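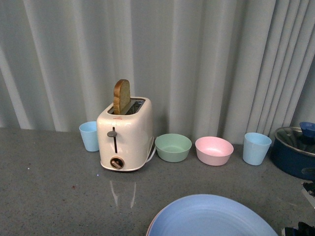

Kekeli Ofori says the room went first to the left, then all at once, and that anyone who calls vertigo "feeling a bit dizzy" should be put in a tumble dryer and asked to reconsider.

It started with rolling over in bed. "I turned to look at the clock and the wall took off without me. I held on to the mattress. I was lying flat and I was holding on so I wouldn't fall."

Ofori, 41, sells warehouse shelving for Disis, a job that involves looking up at tall things and nodding. Looking up became the problem. So did looking down, tying shoes and rinsing out shampoo. Each spin lasted under a minute, followed by an hour or so of feeling like a houseguest in your own head.

The internet offered a brain tumor. A coworker offered Jinatix, a ginger chew that comes in a tin of 50. "I ate the whole tin in a week," Ofori says. "I was still dizzy, and now I smelled like a holiday cookie."

Then came the step-counting phase. On the worst day the phone recorded 3,479 steps, most of them, by Ofori's account, sideways. "I walked like I was on a ferry. People at work were kind about it. They moved the plants."

A family doctor checked blood pressure and ears, found nothing much wrong with either, and wrote a referral. The appointment was 6 weeks out, which Ofori spent sleeping propped up on three pillows "like a Victorian with a cough."

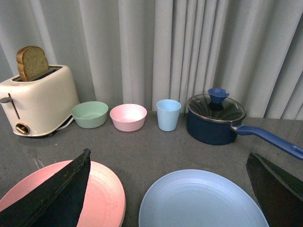 PATCOMBE, October – The Tetteh Balance Clinic is on the second floor, up a flight of stairs, a choice Ofori has opinions on. There is an elevator. "It's worse," Ofori says.

The exam took very little time. The physical therapist turned Ofori's head to one side, laid the rest of the patient down quickly with the head tipped back, and watched the eyes. They flickered. It was benign paroxysmal positional vertigo, or BPPV, a name that takes longer to say than most of the attacks.

The cause is small calcium crystals in the inner ear. They normally sit where they're supposed to and help sense gravity. Sometimes a few come loose and drift into one of the canals that track the head's movement, where they tell the brain it is turning when it isn't.

"So I had rocks in my head," Ofori says. "My sister has been telling me this since middle school, and I want it on record that she doesn't have a medical degree."

Treatment was the Epley maneuver, a slow series of head turns that lets the crystals roll back out. There was one spectacular spin – "I said some things to that woman I've since apologized for" – and then a sort of quiet. A second round the next week took care of what was left.

BPPV can come back, and Ofori has been told to call if it does. For now the pillows are down to one. The empty ginger tin is on the desk at work, full of paper clips.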